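Search this site Search
Week 4 notes: when the gripper lies to you
by Refugio Magaña, January
11 comments

I want to start with the fault that ate most of my month. 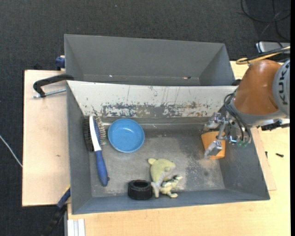
So the arm kept reporting a good grasp when it had nothing – and then it carried that nothing over to the other bin, very proudly! Higinio Tlapale and I went through 300 logged picks and found the width threshold set too low. Fingers fully shut still counted as "holding."

For lab: check your closed-finger reading first, then set the threshold above it. And please, e-stop before you reach in.

Share 50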